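Looking after denim: washing, drying, folding and small repairs

Filed under Laundry and Mending

Denim is one of the easier fabrics to keep in good order, and most of the damage done to it happens in the washing machine and on the radiator. These are the methods we use at home and the ones we teach at the Friday mending evening in Hemurgate. They work for jeans, jackets, skirts and children's dungarees.

How often to wash

Wash jeans when they are dirty or when they smell. For a pair worn in an office, that may be once every nine or ten wears. For gardening or decorating trousers it may be every time. Between washes, hang them by the waistband overnight with a window open. Mud should be left to dry completely and then brushed off with a stiff clothes brush. Rubbing at wet mud pushes it into the weave, and you will then need a full wash to shift it.

The old advice about putting jeans in the freezer does nothing much except take up a drawer. Airing is better.

Before they go in the machine

Empty the pockets, including the small one inside the right-hand pocket, where coins and folded receipts collect. Fasten the zip and the top button. Turn the garment inside out. The outer face then rubs against itself less, and you get fewer of those pale lines along the folds.

New dark denim should go in by itself for the first two or three washes. To find out whether a pair is still losing dye, damp a white rag and press it on an inside seam for a minute. If the rag comes away blue, keep the jeans away from anything light, and be careful about sitting on pale sofas in them too.

Treat marks before washing:

Grease: a drop of washing-up liquid, worked in with a fingertip and left for 20 minutes.
Grass: white vinegar and water in equal parts, dabbed on and rinsed off. Try it on a hidden bit first.
Biro: surgical spirit on a cotton pad, with kitchen paper underneath to catch the ink.
Blood: cold water only, and plenty of it.
Candle wax: let it harden, scrape off what you can with a blunt knife, then iron the rest out through brown paper.

The wash itself

Use a cool programme, 30 degrees or lower, and a liquid detergent without bleach. Powder is fine for pale denim but can leave white streaks on dark colours, particularly in a short cycle. Leave out the fabric softener. It coats the cotton, and in stretch jeans it seems to make the elastic give up sooner – the knees are where you notice it.

Do not fill the drum. Denim takes up a lot of water and gets heavy, and four pairs of adult jeans are plenty for an ordinary machine. If they come out with hard creases, the load was too big or the spin was too fast. I use a medium spin and put up with a longer drying time.

Drying

Shake each pair hard as it comes out of the machine, holding it by the hems. Pull the side seams straight and smooth the pockets flat with your hand. Hang by the hems with two pegs to each leg. The weight of the waistband pulls most of the creases out and you can skip the ironing.

Indoors, use an airer with some space round it. Do not put jeans directly on a hot radiator, as they dry stiff as cardboard and the elastic suffers. From October onwards ours can take a day and a half in the back room, and turning them once halfway through helps a good deal. Pull the pocket linings out so that they dry as well. A damp pocket will make the whole pair smell musty.

If you use a tumble dryer, take the jeans out while the seams are still slightly damp and finish them on the airer.

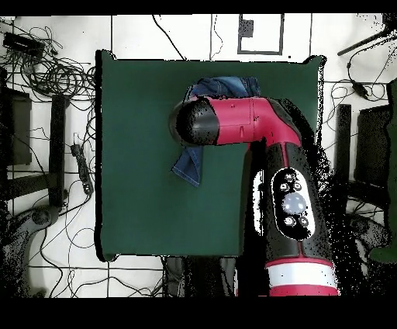

Whatever surface you fold on, it needs to be clean, flat and big enough to lay a whole leg out. A bed is too soft for a sharp fold. A table is best, and the floor will do if you put an old sheet or a cloth down first.

Folding for a shelf

Lay the jeans face up and close the zip. Fold one leg over the other so that the back pockets are on the outside. Tuck the point of the seat in so that you have a straight edge. Bring the hems up to just below the waistband, then fold in half once more. Stack them with the thick fold facing out and you can pull one pair from the middle without the whole lot sliding.

Folding for a drawer

Start in the same way, with one leg on the other and the point tucked in. Fold the hems up to the waistband, then fold the length into three. You should have a block that stands on its edge. If it flops over, the folds are too loose or the fabric is thin, and it is better to roll it. Stand the blocks in a row with the darker pairs at one end. A drawer of the usual size takes 13 pairs packed this way, if you have that many.

Jackets are better hung up, on a broad hanger. If you have to fold one, button it, lay it face down, bring the sleeves straight across the back and fold the bottom up to the collar once only.

Repairing a worn patch

The inner thigh and the knee go first. Hold the fabric up to a window now and then, and if you can see light through the weave, mend it then. A thin patch takes a quarter of an hour and a hole takes most of an evening.

1. Wash and dry the jeans and turn them inside out.
2. Cut a patch from old denim or strong cotton, bigger than the thin area by two fingers' width all round. Round off the corners.
3. Pin it on the inside and tack it down with large stitches.
4. Turn the jeans the right way out and sew rows of small running stitches across the thin area, a few millimetres apart, following the direction of the weave.
5. Take out the tacking and press with a steam iron.

Use a strong cotton or polyester thread and a denim needle. Match the thread to the faded part of the jeans and not to the seams, or the rows will stand out. Marta Karpenko, who runs the Friday evening with me, prefers to do hers in white and let them show. Both ways hold equally well.

Keep the legs of any pair you are throwing out. Two legs give you patches for years, and a back pocket makes a good pouch for a tape measure.

Taking up a hem

Wash the jeans twice before you cut anything, as many pairs shrink a little in length. Put on the shoes you will wear with them and get someone else to do the pinning. Mark with chalk, allow 3 cm for the turning and cut. Fold up half, fold again, and press hard. Where the side seams cross the hem, the layers are too thick for most home machines, so flatten them first with a few taps of a hammer through a scrap of cloth. Sew slowly over these parts, turning the wheel by hand if need be.

To keep the original worn edge, fold the leg up and stitch right beside the old hem, then tuck the extra inside and press it upwards. It can be let down again later, so it suits growing children.

Loose buttons

The metal button on a waistband is held by a tack that goes through from behind. Once it has worked loose it cannot be sewn back. Replacement sets cost very little at a market or haberdasher's. Patch the hole first if it has frayed, push the new tack through from the inside, put the button on top and hit it once, firmly, on a hard surface with a cloth over it.

Stiff zips loosen up with a pencil run along the teeth. Wipe off any loose lead afterwards with a dry rag before you wear them with a white shirt.

Next on this page: woollens and what to do about moths.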